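**Rinstead two-arm kit, paper folding**

Tuesday's question was small: can it fold paper, before I trust it with napkins? The arms are steady and the yellow fingers have good ribbed pads. Setup took me 47 minutes.

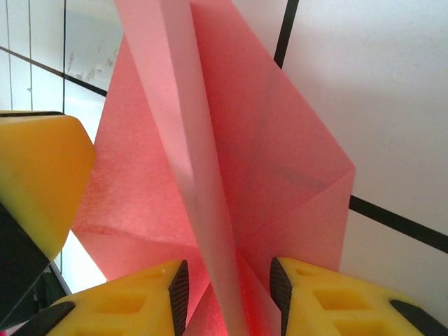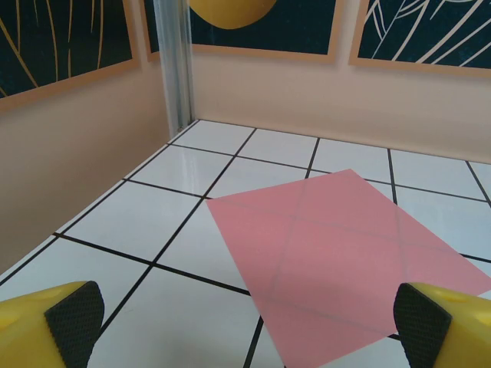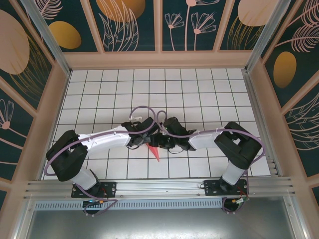

Kanaujia replied that folding is the wrong test, and that a machine which can't yet empty a dishwasher is not worth a shelf in any kitchen. I agree for the kitchen. For a packing bench I would wait until March and ask again. 3 stars.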